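Há coisas em casa que faço sem protestar. Estender roupa, por exemplo, até me acalma. Agora, arrumar a loiça no escorredor depois do jantar, às dez da noite, com os copos a escorregar uns para cima dos outros... isso pago para não fazer. E foi mais ou menos com esse espírito que fui ver o kit de dois braços da Graditz.
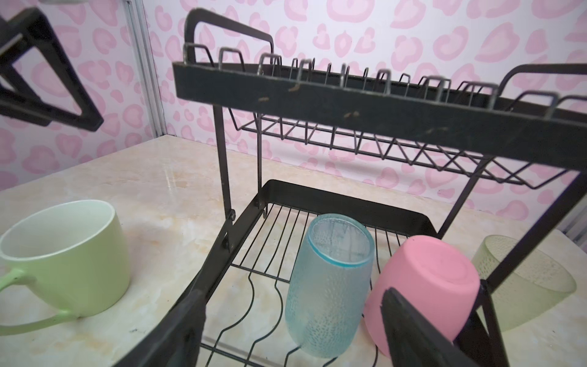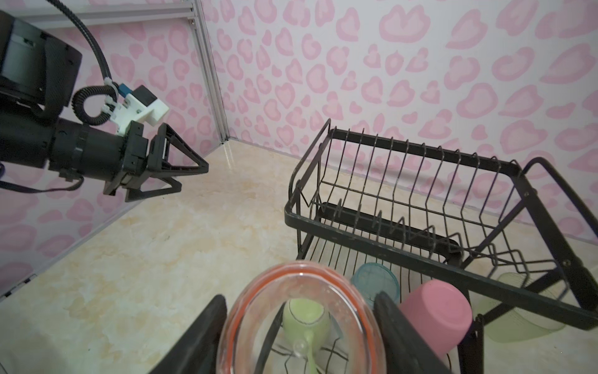
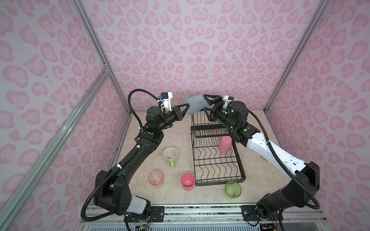

Os braços da Graditz às voltas com copos, canecas e um escorredor preto.

Por Nuno Falcão | Opinião

Começo por confessar que ia de pé atrás. Já vi muita demonstração de robô doméstico e quase todas me deixaram com a sensação de ter assistido a um truque de cartas: um objecto, uma mesa limpa, um movimento ensaiado, palmas. A Graditz teve pelo menos a decência de espalhar pela bancada coisas chatas. Copos de plástico translúcido com relevo, uma caneca com asa, um frasco de vidro com a borracha cor de laranja na boca. Quem já lavou um frasco desses sabe que é um pequeno inferno, e quem trabalha com câmaras sabe que o transparente é outro (a máquina vê o que está por trás e baralha-se toda).

O que me conquistou foi o copo azul. Um braço segurava-o pela base, no ar, por cima do escorredor, e o outro vinha direito à boca do copo, de pinça em riste – e eu ali, feito parvo, a torcer por um copo de plástico! Parece pouco, mas é precisamente o gesto que fazemos mil vezes sem pensar: agarro com uma mão, ajeito com a outra. Com um braço só, acaba-se a pousar tudo na mesa e a pegar de novo, e isso é uma seca de ver e pior ainda de programar.

Dito isto, vamos ao dinheiro, que é onde a conversa azeda. O conjunto custa 3000 euros. Traz os 2 braços, as pinças, os suportes impressos para os pulsos e a calha de metal onde se aparafusa tudo. Não traz a Mirden, que é o programa com que se ensinam as tarefas, e essa paga-se à parte: 340 euros por ano. Por ano! Perguntei ao Arnaldo Magalhães, que me fez a demonstração e respondeu a tudo com uma paciência de santo, se sem a licença os braços ainda mexem. Mexem, sim senhor, mas à mão, comandados por nós. Ora, para comandar dois braços a arrumar um copo, arrumo eu o copo.

É aqui que discordo de quem anda a vender isto como electrodoméstico. A Tralleo, que distribui o kit por cá, tem um folheto em que aparece a palavra "cozinha" logo na primeira linha, e eu acho um disparate. O que vi foi uma célula montada em cima de um tampo a imitar mármore, com perfis de alumínio à volta e paredes forradas a padrão leopardo cor-de-rosa (a minha sogra ia adorar, eu nem tanto). Está aparafusada, tem cabos a fazer arcos por cima dos braços e ocupa uma mesa inteira. Na minha cozinha cabe isto ou cabe a família.

Como ferramenta de aprendizagem, já é outra história. Uma escola profissional, um clube de robótica, um engenheiro teimoso com uma garagem – para essa gente acho o preço justo, e digo-o sem favor nenhum. As peças brancas imprimem-se e substituem-se, os parafusos estão à vista, não há carcaças bonitas a esconder avarias. O kit rival, o da Boros, tem melhor acabamento e um manual que se lê com gosto, mas vem com um braço só e tudo selado, e quando quis perceber como se trocava uma pinça mandaram-me preencher um formulário.

Tenho ainda uma embirração com o manual da Graditz. São páginas e páginas sobre calibrar as câmaras dos pulsos e dois parágrafos magrinhos sobre a força da pinça. Quem me garante que não parto o frasco de vidro à primeira? Eu gostava de uma tabela, coisa simples, com vidro, plástico e cerâmica. O Arnaldo prometeu-me que vem aí uma versão revista em Maio, e eu tomei nota.

Comprava? Para mim, não. Para a oficina da escola onde dou uma mão, já mandei o pedido de orçamento, com a licença do primeiro ano incluída e uma pergunta bem sublinhada sobre as renovações. A loiça cá de casa continua por minha conta, e ontem ficou lá um tacho de molho.

© Nuno Falcão. Textos de opinião, reprodução só com autorização do autor. | Contacto | Voltar ao topo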